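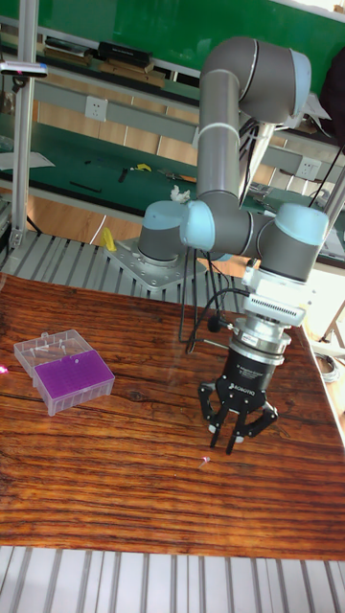
Lâm Văn

May, Thursday evening

The pipette tip box task is now at the point where I can collect demonstrations without swearing at it, so I am writing down how it works before I forget the settings. Most of this is for Stanisława Kubiak, who takes over the cell when I go back to Oststead, but a few people have asked about three-finger grippers and teleoperation, and the notes may be of use to them too.

The task is simple to state. The tip box stands on the left part of the table with its lid open. The arm starts with the gripper above the wood, fingers down. The operator brings the hand over to the box, closes the lid, and returns to the start pose. A variation has the operator shift the box to the right before closing it. One episode is one attempt, and I cap it at 30 seconds. Anything longer gets discarded at recording time, as long episodes are mostly hesitation and the policy learns the hesitation very well.

I tried hand guiding first. With the arm in free drive you hold the wrist and walk it through the motion, and the joint positions are logged as you go. For coarse moves it is hard to beat. It fails in two ways on this task. Your own arm and shoulder end up in every camera view, and the policy will never see those at run time. Second, the free drive on this arm needs a fair push to get moving, so small corrections near the lid come out as jumps. I could get a clean lid closure about one time in four, and the recorded trajectories looked like a staircase when plotted.

So the bulk of the data is remote. The operator sits at a desk outside the cell with a six-axis input device, and the software (we call it Flekska, it was a one-week project that never got a proper name) maps hand velocity to tool velocity. Buttons handle the gripper and the start and end of an episode. The mapping is in the base coordinate system and not the tool one. I went back and forth on this. Tool coordinates feel natural for about five minutes, and then you rotate the wrist and left is no longer left.

Settings that survived:

Translation is capped at 300 mm per second in free space. Within a set height above the table the cap drops to a tenth of that. The switch between the two is blended. A hard switch gives a visible kink in the velocity trace at the same height in every episode, and I did once train a policy that had learned to stop at that height and wait.

Rotation is locked about two axes by default. The fingers point at the table and stay that way. A button releases the lock for operators who want to bring the hand in at an angle to the lid. Stanisława uses it, I do not, and both styles are in the data under separate operator labels.

Force readings are recorded but not fed back to the operator. Lid contact is light and shows up poorly in the raw signal. I take the bias at the start pose before every episode, with the hand still. If you skip this the readings drift over a session and the contact labels are worthless by the afternoon.

The gripper runs in its basic mode, all three fingers together. Individual finger control is available and I would leave it alone. Pushing the lid needs one finger at most, and it is easier to push with a partly closed hand than to ask an operator to manage each finger from a desk.
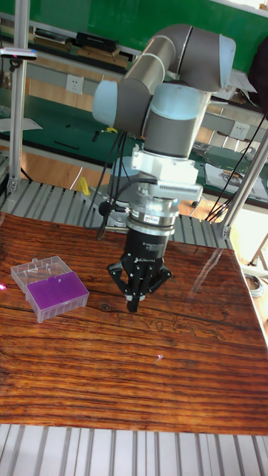 Things that still cause trouble

Cables. They droop on one side of the tool, and with enough wrist rotation they pull against the coupling. The joint limits in software are set tighter than the real ones for this reason. If you remap the limits, check the slack by hand through the full range before you record.

The tabletop is glossy and reflects. The grain is strong, dark and horizontal, and the early vision model was fond of it. It located the box partly by which streak it was standing on. Moving the box between episodes fixed most of that. I now shift it by a random offset printed on the operator's screen, and the operator confirms before the episode starts. Varying the room lights helped with the reflections, less than I had hoped.

The clear lid is harder. A transparent lid has little for the depth camera to hold on to, and the depth values there are a mix of lid and whatever is behind it. The purple rack is easy to find, so the box position is good, but the lid angle is a guess. For the moment the policy gets color images and joint state only. Depth is still logged in case someone at Stirum wants to try cleaning it.

Count so far: 300 accepted episodes across 3 operators. The Bunnag baseline was trained on the first batch and closes the lid if the box is close to where it was most often placed. Further out it reaches to the correct side and then pushes short. I have started recording recovery episodes, where the operator begins from a bad pose next to the lid and corrects it. They are dull to record and should be kept to short sessions.

Stanisława, the config is in the usual directory. The version with the blended speed cap is the one to use, and the other one should be deleted once you have checked that nothing points to it.

Last updated: May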